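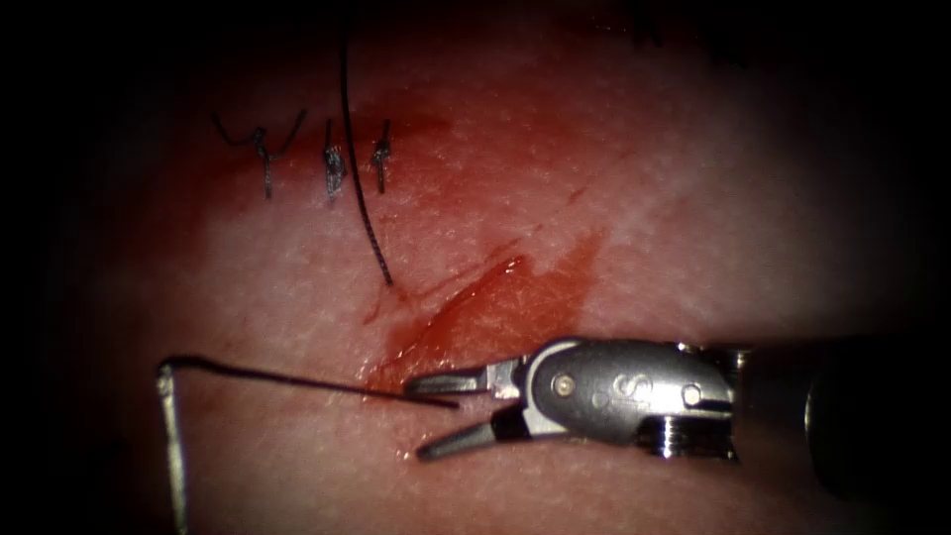
Yolanda Iwasaki asked at the spring review whether a student who has not yet learned to tie a knot by hand ought to be teaching a machine to do so. The question was put politely and it was not answered well on the day. I have since been asked to set down my own view, and I do so here in a personal capacity, as supervisor of the Collitz surgical robotics project and not on behalf of the department.

The project is open to second and third year students of engineering. It carries course credit, and it has a single stated aim: that the students should programme a pair of robotic instruments to place and tie interrupted sutures along a straight incision, with as little help from the operator as can be managed. In the present year 24 students are enrolled, divided between the control group, the vision group and the group responsible for recorded demonstrations. Students may change group once, with written notice.

My answer to the question is a qualified yes. Members are required to attend two evenings of hand suturing before they are given access to the operator's console. They use ordinary needle holders and forceps, and they are assessed by a visiting tutor. Several have told me that these evenings were the most difficult part of the term. A student who has pulled a thread too hard and seen the edges pucker will write a more careful tension limit than one who has read a number in a paper. I would not, however, require clinical proficiency of them. The skill we are examining is the ability to describe a movement exactly enough for it to be repeated.

For readers unfamiliar with the task, a short account may be useful. An interrupted suture is tied and cut by itself, so that each stitch stands independently of its neighbours. The needle must be taken up at a suitable point on its curve, turned until the tip meets the tissue squarely, driven through both edges and received on the far side. The thread is then drawn until a short tail remains, and the knot is made by wrapping the long end about one instrument and using that same instrument to pull the tail through. A person performs all of this without much thought after some weeks of practice. Our software treats it as eleven separate stages, and each has its own conditions for starting, stopping and asking the operator for assistance.

The needle is the smaller part of the difficulty. It is rigid, its dimensions are known, and the vision group can estimate its position tolerably well unless the light reflects strongly from the metal. The thread is another matter. It is thin and dark, it passes over itself, and it goes out of sight behind the instruments at the moments when its position is of greatest interest. The students spent most of the autumn on a thread tracker which behaved very well on a plain background and poorly on a stained one. It has been rewritten. The new version follows the thread from the last point of which it is confident, and it declines to guess beyond a fixed distance. Operators find this cautious behaviour tiresome. I have asked that it be retained.
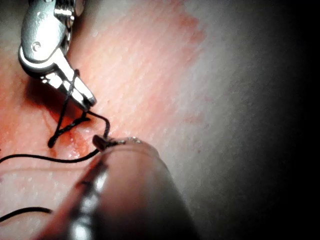

Darnell Strickland wrote to me in reply to an earlier post that the second instrument is where every such project comes to grief, and that ours would be better served by fixing one arm in place and moving only the other. I have some sympathy with this. Coordination between the two arms remains our least reliable stage. The control group did try the arrangement he proposes, and found that the wrapping movement could be performed but that the tail could not be recovered when it fell away from the expected side. Both arms were therefore restored to the programme, with a rule that only one may move quickly at any given time. The rule is crude. It has reduced the number of tangles, and the group has leave to replace it when a better one has been tested.

The demonstrations deserve a word of recognition. The group led by Gus Benavides has collected 800 recorded stitches, every one performed by a student at the console and labelled by hand. Their target for the end of June is 1000. Labelling is slow work and attracts little notice at open evenings, where visitors prefer to watch the instruments. Each record must be marked at the start and finish of every stage, and also at any point where the operator hesitated. The last requirement was Loretta Kowalczyk's suggestion. The hesitations have proved to be a good guide to the places at which the automatic sequence is likely to fail, and the marking sheet has been amended accordingly.

Failed stitches are kept with the rest. There was some reluctance on this point, particularly among students whose names appeared against them. Names have now been removed from the shared copy.

The laboratory session of April 27, 2024 was given over to longer runs. Earlier sessions had generally ended after one or two stitches, with the tissue changed between attempts. On this occasion the group worked on a single incision and left the earlier stitches in place, so that the software would be obliged to deal with old knots and tails near the new one. The vision group had asked for this arrangement and then, I am told, regretted asking.
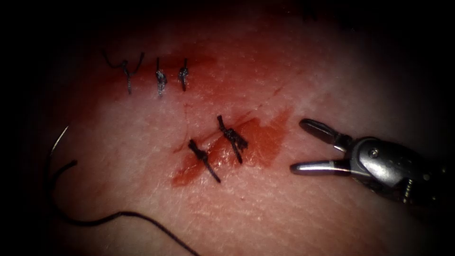 Five stitches along the incision, with the needle and its thread to the left.

The two groups disagree on what should be done next. The control group wishes to improve the taking up of the needle, and in particular the angle at which the jaws close upon it. The vision group would prefer to address the confusion between loose thread and finished knots, and Emmett Escobedo has prepared a short paper in support of that course. I have read it and consider the argument sound, although the timetable attached to it is optimistic. Both proposals will be discussed at the next full meeting, and members who are unable to attend may send their remarks to me in writing.

Two practical matters remain. The Danby room will be closed for rewiring in the first part of June, and console bookings for that period have been moved to Akstead. Students who hold a key to the instrument cupboard are asked to return it before the closure. Those wishing to join the project next year should complete the usual form and indicate which evenings they are free for hand suturing.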